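Coseo brings its green tube to more bathrooms, with the 500-tube take-back starting in June

May 25, 2020
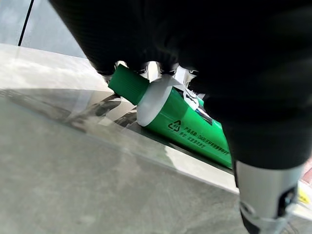
Pacita Panganiban thinks a tube is still the best package for a hand cream, provided that people can find out where it goes when it is finished. She told us she had kept empty ones in a drawer for months, as the rules in her town were not clear to her and she did not want to put them in the wrong bin.

Her letter was one of many which Coseo received during the winter, and it is a good part of why we announce today the take-back program for our tubes. The program opens in June in the Nyberg and Jomden stores. It will run first with 500 return envelopes, which are free at the counter. Each envelope has space for 4 empty tubes with their caps.

The tube itself stays as our customers know it. It is bright green plastic, with a ribbed screw cap in green and a white collar between cap and body. The recycling symbol is printed in black on the tube, near two lines of small text. We were asked several times to make the symbol bigger. For the moment we keep its size, but the shelf card in the stores will show it large, together with an explanation in plain English.

How to prepare a tube for return:

Press the tube flat from the closed end toward the cap. Open the cap, wipe the neck with a paper towel, and close it again. Please do not cut the tube open, because the sharp edges damage the envelope. Rinsing is not necessary – a small rest of cream is not a problem for our partner.

The envelopes go back to the store, where they are collected every 2 weeks and brought to Sistar, the company which does the sorting. Caps and bodies are separated there by hand. Tubes from other brands are also accepted, as long as they are plastic and not metal. Pumps, jars and spray bottles cannot be taken at this time.

"We made a small trial with our own staff and their families, and we got back 733 tubes," said Rommel Talavera of Coseo. "Many were from brands I did not know. People have been saving them for a long time, I think."

The trial also showed that some customers screw the cap so hard that it is difficult to open in the sorting room. A normal turn is enough – the tube is already empty.

Customers who live far from a participating store may write to Coseo and ask for an envelope by mail. Postage for the way back is paid by us. Orders are limited to 2 envelopes for one household until the first quantity is used up, and after this we will decide if more can be printed before the fall.

Press contact: Rommel Talavera, Coseo. Sample tubes and a printed copy of the shelf card can be requested for editorial use.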